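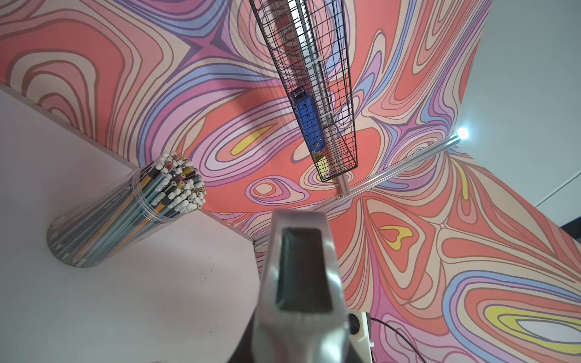

Alska B2, poste de manipulation sur table
Réf. ALS-B2 | Fabricant : Alska | Distribution : Bitberg
Fiche mise à jour le 29 Jul 2025

Présentation

Le poste Alska B2 s'adresse aux laboratoires, aux écoles d'ingénieurs et aux petits ateliers qui veulent faire manipuler des objets courants par un bras léger : fournitures de bureau, flacons, boîtes, petits outils. Il est livré comme un ensemble cohérent, avec la pince, le support de caméra au poignet et les éléments de structure. Le bras n'est pas compris dans le prix de base. Beaucoup de nos clients en possèdent déjà un et nous préférons vérifier la compatibilité avec eux avant la commande.

Ce que comprend l'ensemble

Pince électrique à deux doigts métalliques, patins de contact remplaçables
Support de caméra pour le poignet, avec passage de câble
Profilés en aluminium et visserie pour la structure
Un jeu de patins de rechange
Notice de montage en français et en anglais

Caractéristiques

Course des doigts : 90 mm
Masse maximale conseillée de l'objet : 300 g
Alimentation : 24 V, bloc secteur fourni
Interface : USB ou Ethernet, à préciser à la commande
Logiciel : pilote Stelmakh, licence pour un poste

La masse conseillée est donnée pour une prise au milieu des patins. Pour les objets longs ou cylindriques, nous recommandons de prendre une marge, car le poids est souvent mal réparti. Si vos objets sont transparents, prévoyez aussi quelques essais d'éclairage avant de fixer définitivement la caméra : les reflets gênent la détection plus que la forme de l'objet.

Options

Patins souples, la paire
Panneaux de fond imprimés, motif au choix ou fichier du client
Éclairage à LED pour profilé
Panier métallique pour ranger les accessoires
Licence Stelmakh pour un poste supplémentaire

Les panneaux de fond sont fabriqués sur mesure. Ils ne peuvent être ni repris ni échangés, sauf défaut d'impression constaté à la réception.

Préparer votre budget

Le prix de l'ensemble est établi sur devis. Dans les dossiers que nous recevons, trois postes de dépense sont souvent oubliés : les consommables, la formation et le temps de mise en service. Le jeu de patins coûte 167 € HT et il faut en compter deux par an pour un usage quotidien. La journée de formation, dans vos locaux ou dans notre atelier de Grokcombe, est facturée 768 € HT, hors déplacement, pour un groupe de quatre personnes au maximum.

Pour le montage, réservez une table stable et une prise de courant à proximité. Deux personnes installent la structure en une demi-journée. Le réglage de la caméra demande ensuite un peu de patience.

Délais et commande

Les commandes confirmées avant la fin du mois d'août sont livrées en octobre. Pour les établissements publics, nous acceptons le bon de commande administratif et le paiement après service fait. Merci d'indiquer dans votre demande le modèle exact du bras, le type de bride et la liste des objets que vous souhaitez manipuler, avec leurs dimensions.

Garantie : deux ans pour la pince et le bloc d'alimentation, hors patins et câbles.

Demander un devis
Télécharger la notice
Voir les pièces de rechange Alska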